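Call for participants: desk and cable tidying sessions in Pusville

We are looking for people who want to help us with a practical study of desks, plugs and cables. The study is organized by Pan, a small office furniture workshop in Pusville. We make desks and shelves for home offices, and we would like to learn how people set up a work place when they have many things to connect and not so much room to do it.

You do not need any technical knowledge. If you have ever been under a desk with a phone light in your hand and looked for the right plug, you already have the experience we need.

What the sessions are about

Every session takes place in our work room on the second floor, above the shop. You get a desk, a chair, a power strip, a box with ordinary office things and a set of cables. Your task is to set up the desk in the way you would like to have it at home, then to take everything away again and pack it back in the box. After this you do it one more time with a different desk.

The things in the box are the kind that most people know: a lamp, a small fan, a phone charger, a speaker, a desk clock, a laptop charger, cable ties, adhesive hooks and a paper tray. Some of them have a heavy plug that takes the space of its neighbor. We put them in on purpose. We want to see which plug you give a place first, and where you decide to lay the strip: on the desk top, behind it, on the floor or hanging at the side.

There is no correct answer. Last July we had a first round with a few neighbors, and the results were very different from each other. One person fixed every cable with a tie and needed almost the whole time for it. Another person put all of it behind the paper tray and was finished quickly. Both were useful for us, and both people said they would live well with their desk.

For some of the tasks we use power strips with sockets that accept several types of plug, so that visitors and residents who brought their appliances from another country can also recognize something familiar. The strips are not connected to the wall during the sessions. You will plug and unplug many times, but there is no electricity in them.

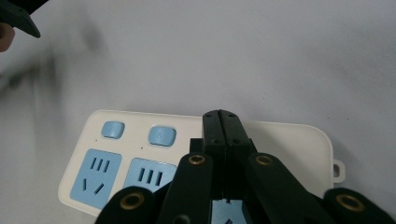
White power strip with light blue switches and socket panels, on the work surface.

The strips come with switches on the top, and we are interested in them too. Many people told us in the first round that they never use the switch on a strip and always pull the plug. Others wish to reach the switch without standing up from the chair. Both habits have consequences for the height of a cable tray and for the opening at the back of a desk, and this is a question we have discussed in the workshop for a long time without finding an agreement.

Who can take part

We have 40 places. You can apply if you:

- are 18 years or older
- can understand simple spoken instructions in English
- can lift a box of the weight of a full shopping bag
- can kneel or bend for a short time (if this is difficult for you, please read the next paragraph)
- have not worked for Pan or for our supplier Jinden

People who sit in a wheelchair, who cannot bend, or who use mainly one hand are very welcome. We have one desk with adjustable height, and we can put all the parts of the task on the level of the table. Please write it in your application so that we can give you the right desk and a little more time. You do not need to explain the reason to us.

We would like to have different ages and different kinds of households. Students in one room, parents who share a desk with children, retired persons, people who work from the kitchen table - all of them can apply. Persons who are left-handed are also welcome, because in the first round we had only right-handed people and we noticed it too late.

How long it takes

One session is 2 hours long, with a break in the middle. The first part is the setting up and the packing away at the first desk. Then there is coffee, tea and something small to eat. In the second part you work at the other desk, and at the end there is a short conversation where we ask what was annoying and what was comfortable. You come only once.

There are morning sessions and afternoon sessions. In your application you can tell us which one you prefer, and we will try to respect it. It is not always possible.

What you receive

Each participant receives 50 dollars, paid in cash at the end of the session against a signature. If you must stop earlier for any reason, you receive the full amount also. We cannot pay for travel, but the bus stops in front of the building and there is free parking in the yard behind the shop.

In addition, you can take home one set of cable ties and hooks. They come from Amano, and we bought them from our own budget. No company pays us for using its products in this study.

What we record

We write down the order in which you connect the things, the time you need for each part, and the final position of the strip and of the cables. We take pictures of the desk top and of the things on it. Your face and your name will not appear in any picture that we publish. The conversation at the end is noted by hand.

The notes are kept in the workshop and are used for planning our next desks. A short report with the results will be put on our website, and everybody who took part will get a copy by email if they wish. You can ask us to delete your notes at any time before the report is finished.

Some practical advice for the day

Please wear clothes in which you can move without worry. The floor is clean but it is still a workshop, and there can be a little sawdust on the stairs. Long necklaces and wide sleeves are not practical when you work behind a desk with cables. If you use reading glasses, please bring them, as the marks on some of the plugs are very small.

You can bring your own charger if you want to try how it fits. This is not required. Please do not bring large appliances. One gentleman in the first round came with a coffee machine, and there was no desk that could receive it together with all the other things.

Children cannot stay in the work room during the session, but there is a corner with books and drawing paper in the shop, where an adult who comes with you can wait with them. Dogs must stay outside, I am sorry to say.

The building has an elevator. It is at the back entrance and it is slow, so please plan a few minutes more if you need it. The toilet is on the same floor as the work room.

How to apply

Send us an email or leave a paper form in the shop. The form lies next to the cash desk. Please write:

- your name and a telephone number or email address
- your age group (18 to 29, 30 to 49, 50 to 69, 70 or older)
- if you are right-handed, left-handed or both
- if you work or study at home, and at what kind of table
- how many things are plugged in at your desk at this moment
- morning or afternoon
- anything we must prepare for you

For the question about plugged things, please look under the desk before you answer. In the first round most people wrote a number from memory, and when they checked at home it was higher.

Applications must arrive by 7 August 2019. We will answer every application, also when we cannot offer a place. If we get more applications than places, we will choose so that the age groups are mixed, and the other applicants go on a waiting list. If you have a place and cannot come, please tell us as soon as you can, so that somebody from the list can use it.

Questions about the study can be asked in the shop during the opening hours or by email. Please write "Desk study" in the subject line, because our mailbox receives also the orders for shelves and the messages are easily mixed.

The workshop team at Pan, Pusville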